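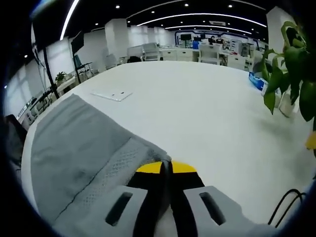 Gray cloth on the white table, left side.

December, notebook, build machine Stadov

Continued with the Git checkout problem from the morning. On Stadov the IDE shows 319 files as modified directly after a fresh clone, and on Skosden the same clone is clean. Same branch, same commit, I compared the hashes.

10:40 Line endings. Stadov had core.autocrlf set to true in the system config, Skosden has it on input. I changed Stadov to input and cloned again. Now 21 files remain.

11:15 The 21 files are all shell scripts in the Muvero module. git diff shows only "old mode 100755, new mode 100644". So it is the file mode and the content is the same. I set core.fileMode to false for this repository only. Status is clean in the terminal.

The IDE still listed 11 of them. Invalidating the caches did not help. Wellington Cordeiro wrote me that the IDE can use a different Git executable than the terminal, and he was right, the path pointed to an old bundled one. I changed the path and restarted, list is empty.

To do: add .gitattributes with eol=lf for *.sh, ask Strobel if their 3 submodules need the same. I did not test the rebase yet.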